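4.2 Clearance rules for service tasks

The approach rules in the Vovlow handling guide were written by people who assumed the fingers would be the only part of a gripper to hit anything. Our incident log, which covers 300 supervised insertions and removals, takes a less generous view. Of the 19 contacts recorded, 7 involved a knuckle, a bracket or a screw head, parts the guide mentions once, in a table of weights.

We therefore measure clearance from the widest point of the closed linkage. The rule is dull and it slows the approach, and Kofi Issahaku argued against it for most of April. It stayed in. Operators must also stop before first contact and confirm the finger position on the wrist view, a step the guide calls optional and the log calls overdue.
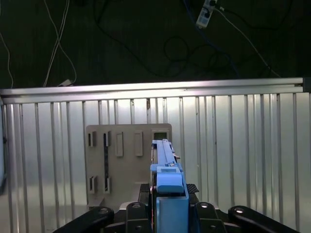
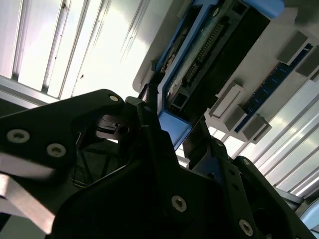 Figure 3. Wrist views during the work, with blue parts close to the gripper in both. In the second, a black finger sits just under the lower end of a blue drive caddy.

Who decides that an approach is safe to continue?
The operator at the console decides, and has to say so out loud before the arm moves again. A second person may call a stop at any time without giving a reason, and the approach then restarts from the last confirmed position.

The spoken confirmation was Iddrisu Osei's idea and was received about as warmly as a fire drill. Operators felt silly announcing "clear" to a room that could see the same monitor. Two of them took to mumbling it, so the rule now specifies a voice that the second person can hear, and we regret that it had to.

Loose cabling is handled separately. The Ristness checklist asks for a "tidy work area," a phrase that every operator we interviewed believed described their own. We replaced it with a reach limit: no unsecured cable may lie inside the volume swept by the arm during the task. Cables outside that volume may do as they please. Section 4.3 covers the retreat path, where the remaining disagreements live.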